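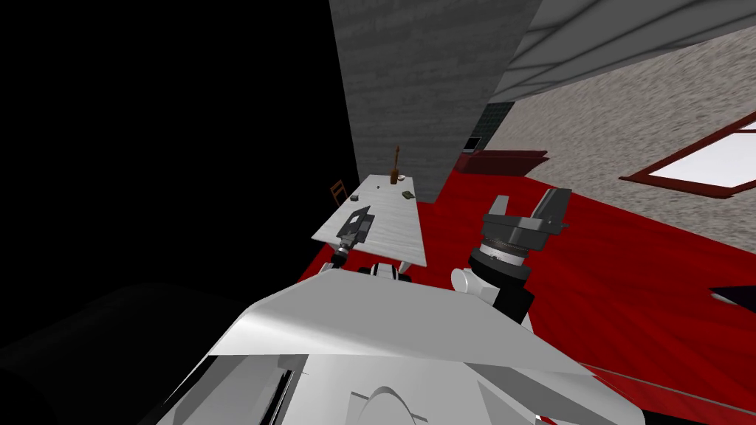
Vedham site, staff mtg, 3rd August
Present: R. Lozano (chair), B. Segura (notes), day shift

1. Table clearing. Trestix unit takes over from December. 35 tables first, rest later. Cups and bottles only to start, no glassware yet.

2. Hours. Asked if anyone loses shifts. RL: no cuts, 4 people move to prep, retraining paid. Want that in writting. RL to get it from Bezerra.

3. Breaks. Who watches the unit at lunch? Not agreed. Back on next agenda.

4. Stop button training, 2 sessions, all staff. BS to post teh sign-up sheet.

Closed early, deliveries.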